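Search this site Enter keywords Go

Tusen to release third album in April

Instrumental group Tusen will put out their third album, "Jamthorpe," in April on the Bouchard label. The record has nine tracks and was made over 30 days at Gindeo, the studio where the band cut their debut.

The first pressing is limited to 1,004 vinyl copies. A download version goes on sale the same day — no CD is planned.
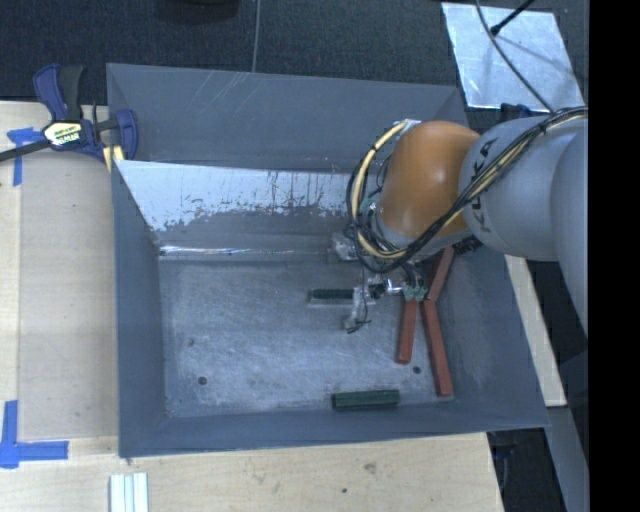

One reader commented that the last album sold out before most stores had it, and asked if Bouchard would hold some copies back for the shows. The label says 235 will be kept for the tour.

The opening track, "Low Field," can be streamed now. It runs just under seven minutes and is mostly organ and drums, slower than anything on the second album. Tour dates will be posted next month.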